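Treloar Classroom Gripper Kit

For school robotics classes, after-school clubs and competition teams

The Treloar Classroom Gripper Kit is a two-finger gripper with a wrist camera mount, built to bolt onto the small and mid-size arms that most schools already own. It is sold by Mostero as a complete kit. The box has everything a team needs to pick up light household objects on the first afternoon, apart from the arm and the computer.

Price: $325 per kit
Spare pad set: sold separately, see below
Ships from: Flasov
Item status: in stock, next batch expected in October

Overview

Treloar started as a student project at the Ondodville robotics club. The club had an arm with a stiff metal claw that did fine with wooden blocks and crushed nearly everything else. Everett Brannigan, who runs the club, asked the senior students to design fingers that could hold grocery items without denting them. Their third version is the one we sell, with small changes to the screw sizes and the cable routing so that it can be made in quantity.

The gripper closes with one motor. Both fingers move together and stay centered, so students do not have to tune each side. The pads are rounded and smooth. They press on and pull off by hand, and a worn pad can be swapped between rounds without tools.

The camera mount sits at the wrist and points down between the fingers. Any small USB camera up to the listed size will fit. We do not include a camera because most clubs want to choose their own, and because Sandra Pilkington at the Ondodville club told us plainly that she already had a drawer full of them.

What is in the box

Gripper body with motor, assembled
Left and right fingers, gray
Two rounded pads, fitted
Two spare pads
Wrist camera mount with four screws
Adapter plate for the arm
Motor cable and USB control board
Hex key
Printed build guide
Student worksheet pack, one copy, may be photocopied

Specifications

Fingers: 2, driven together
Maximum object weight: 200 g
Control: USB, serial commands
Software: Python library, works on Windows, Mac and Linux
Camera mount: fixed angle, accepts cameras up to 38 mm wide
Power: 12 V supply, not included
Recommended age: 13 and up with an adult present

Using the kit for the snack sorting challenge

Many teams buy Treloar for the snack sorting challenge, where the arm has to pick packages out of a mixed pile and move them to the correct bin. Score depends on the number of packages placed and on how many are undamaged at the end. Tubes are the hardest item on the list for new teams. They roll when one finger touches first, and glossy wrapping gives the pads little to hold.

The worksheet pack has a full section on tubes. It asks students to line up the grip with the long side of the package, close slowly, and stop when the motor current rises past a set value. A good starting value is printed in the guide. Teams should expect to change it for their own arm. 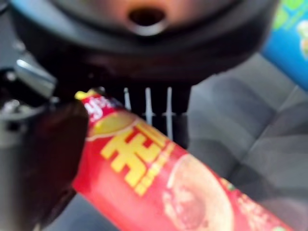 Wrist camera view: pad against one end of a red snack tube, on gray fabric.

Views like this one are useful for teaching as well as for control. Large objects close to the lens come out blurred and can throw a shadow over the work. Lettering may be partly hidden by the pad. A student who has trained a model on clean, straight-on photos of packages will find out quickly that the wrist camera gives something else. We suggest that teams collect their own pictures from the wrist, on the same surface they plan to compete on, before writing any sorting code.

The Ondodville students collected 1,362 wrist pictures over one school term and labeled them by hand in the club room. The set is not included with the kit. Their notes on how they did it are in the back of the build guide, including the label names they settled on and the ones they dropped.

Working on soft surfaces

Cushions and folded fabric are allowed in the open class of the challenge. The fingers will touch the fabric before the pads are fully around the object, and this is fine at low speed. Set the approach speed to "slow" in the library settings. If the motor stalls on the way down, raise the stop height a little and try again. Do not use the fast setting on fabric. A fingertip can catch in a seam and pull the whole surface along with it.

Color matching by itself works poorly when packages share a color or when part of the package is in shadow. The guide has a short exercise where students compare a color rule with a shape rule on the same pictures and write down which items each one gets wrong.

Fitting the kit to your arm

1. Turn off the arm and unplug it.
2. Remove the existing tool.
3. Bolt on the adapter plate using the holes that match your arm. The guide has a chart.
4. Fit the gripper body to the plate. The cable exit should face away from the camera.
5. Attach the camera mount, then the camera.
6. Run the cable along the arm and clip it at each joint. Leave slack at the wrist.
7. Plug in and run the open/close test from the library.

Two students can finish this in a class period. The step that takes longest is usually the cable. If it is too tight, the wrist will not turn all the way and the arm will report a fault.

Care and spare parts

Wipe the pads with a damp cloth after each session. Oil from food packaging makes them slippery. Do not use alcohol wipes, which dry the surface out and make it crack. Replace a pad when it has a flat spot you can feel with a thumb.

Pad set, pack of 2: $9
Finger, left or right: $14
Control board: $42
Adapter plate, blank, for drilling: $11

Comments from clubs

"We had the old claw for two seasons and lost points on every soft package. With these pads we finished the whole practice list. The cable clips are cheap and I would replace them." Slamet Sitompul, team mentor

"Good kit for the price. The Python library is short enough that my students read all of it. I would like a longer camera cable channel." Ľudovít Urban, high school teacher

"Bought 3 for a summer class. One came with a loose screw in the left finger, which we tightened. No trouble after that." Kieran Cheetham

Questions we get

Can it lift a full drink can?
No. A full can is over the weight limit and will slip.

Does it work without a camera?
Yes. The open and close commands do not need one. The beginner worksheets are all done without a camera.

Can students print their own fingers?
Yes. The finger files are on the download page. Printed fingers are allowed in the snack sorting challenge if they keep the original length.

Do you sell to individuals?
Yes, at the same price.

Ordering

Schools may order by card or purchase order. Put the name of the school and the arm model in the notes field so we can check that the adapter plate fits before we ship. Orders received before 2:00 p.m. leave the Flasov warehouse the same working day. Kits can be returned within 30 days if the pads have not been used on food packaging. Spare pads cannot be returned once opened.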